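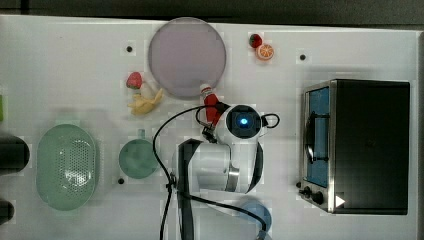 July, batch 9, after lunch. Glaze test notes for the Patwary dinner set, before I forget which bucket was which. Azadeh wants a purple that stays matte and doesn't go chalky, and we've been chasing it through 6 buckets now (I'm so tired of stirring!). The lavender on the big round plate is the closest thing I've got to the color in her head, pale with the rim a touch lighter, and it looks great near that strawberry red. So that's my target. Bucket 4 came out too gray, bucket 5 pinholed all over the foot.

Lyle Yazzie thinks I'm putting it on too thick. He may be right, I was dipping for a slow count and then going back over the drips with a brush, which piles it up. Next round: one quick dip, no brush, and sieve it twice first.

Scale read 956 g dry for bucket 6, including the extra clay. Didn't write down the water, dumb. Will redo it from scratch and label the lid this time.

Kiln shelf on the left still needs wash before we load. Also we're nearly out of cones, ask Azadeh if Halolham has any to spare.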